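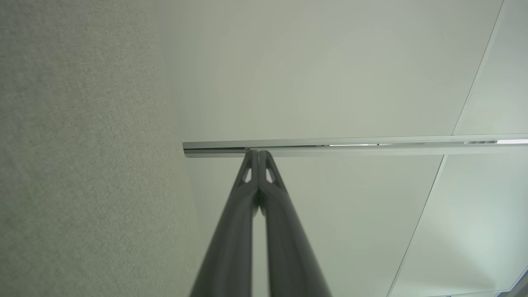 Wrist camera view, fingers closed under the ceiling rail.

16 September 2024
Logged by: Itbridge workshop

Ticket 132 - Afridi gripper kit, rail reach trial

Third go at the overhead job and I'm really pleased with this kit! Arm speed was set to 20 per cent for the approach. The Jondonar software threw a "target lost" warning twice - both times on the pale ceiling, before the rail came into view. Raised exposure from 200 to 400, restarted, no warning since.

Still open: the fingers fill a lot of the view when closed. Can Plirnitport supply the longer camera bracket? Keeping the ticket open until we hear back.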